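Arbridge Trultlow Cricket Scorebook, Club Edition

Product code 432. Spiral bound, landscape, soft pencil included.

There are phone apps that will score a cricket match for you. They are very good until the fourteenth over, when the phone is at nine percent and its owner wants it back so he can call his wife. The Trultlow has no battery. It has ruled paper, a stiff back cover and a column for wides that is finally wide enough to write in.

We've sold earlier versions of this book to clubs and schools for years, and most of the changes in the new one came from complaints. Keep them coming. Jucélia Nogueira, who runs our scoring products, reads every one, and has asked that we stop forwarding the ones about the umpiring.

What's on the page

Each innings gets a double spread. Batting is on the left, bowling on the right, and the fall of wickets runs along the bottom where you can reach it without turning your wrist inside out. There are 13 batting lines, which covers eleven players and two mistakes. If your club needs more than two, the blank notes panel under extras has room for a third and a short apology.

The bowling grid takes full 50-over matches as well as T20. Boxes are big enough for an adult holding a pencil in the wind. The old edition had boxes designed, as far as we can tell, for a jeweler.

Run tally numbers go up the side in pale gray for crossing off. Partnerships have their own strip, so you can tell the captain exactly how long the last pair stayed in while he is still unbuckling his pads and not in the mood.

Paper and binding

The paper is heavier than last season's and takes an eraser without tearing. It takes tea less well. The cover is wipe-clean on both sides, and the spiral lets the book fold flat on a knee, a car hood or one of those little tables that every ground owns and none will admit to buying.
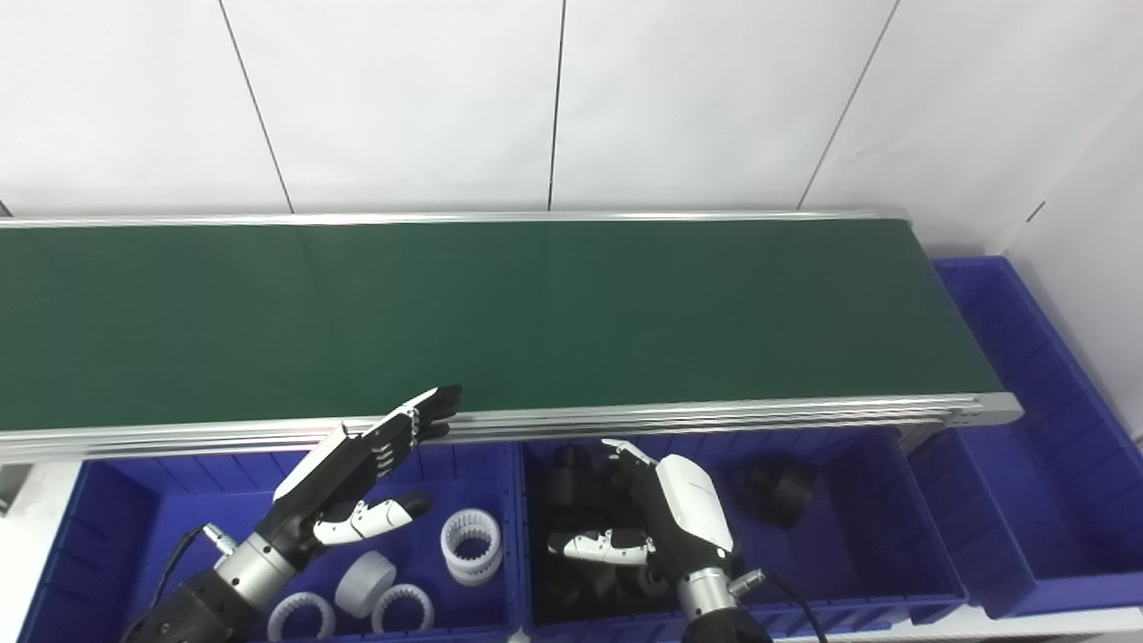 Which edition to buy

- Trultlow Club: full-size pages, both formats, the one on this page. Right for most Saturday and Sunday sides.
- Trultlow Short: T20 only, smaller, fits in the side pocket of a kit bag next to whatever has been in there since spring.
- Jurnusard Junior: bigger boxes, simpler bowling page, and a printed guide to the symbols inside the front cover. Parents who have been handed the book five minutes before the toss seem to like this one best.
- Fourie Refill: loose sheets for the hard binder. Please check that you own the hard binder. We get a lot of these back.

Scoring symbols

We use the standard dots, crosses and circles, with a key on the inside back cover. Leg byes and byes have separate marks, and we'd ask you to respect that even when the umpire's signal looked more like a man brushing off a wasp. Colored pencils for each bowler are optional - lovely if you're that sort of person, and every club has one.

Questions we get

Will it work left-handed? Yes, though the spiral will annoy you on the batting page. Flip the book around between overs or sit at an angle and look thoughtful.

Can you print our club name on the cover? Yes, on orders of 14 books or more. Send the spelling in writing. We start custom covers in September for the following season and they take a while.

Does it include Duckworth-Lewis-Stern tables? No. There's a box for the revised target once somebody has worked it out, and room beside it to write down who that was.

Ordering

Orders placed before noon on a Tuesday go out the same day. Other days, they go out the next working day. Unused books can come back for a refund. A book with one over filled in and then abandoned counts as used, however badly the over went.

Related items
Arbridge Clip-On Pencil Holder
Jurnusard Junior Scorebook
Fourie Refill Sheets
Trultlow Short T20 Scorebook
Umpire's Ball Counter, Plain

We use cookies to remember your basket and see which pages people visit. Accept all / Manage settings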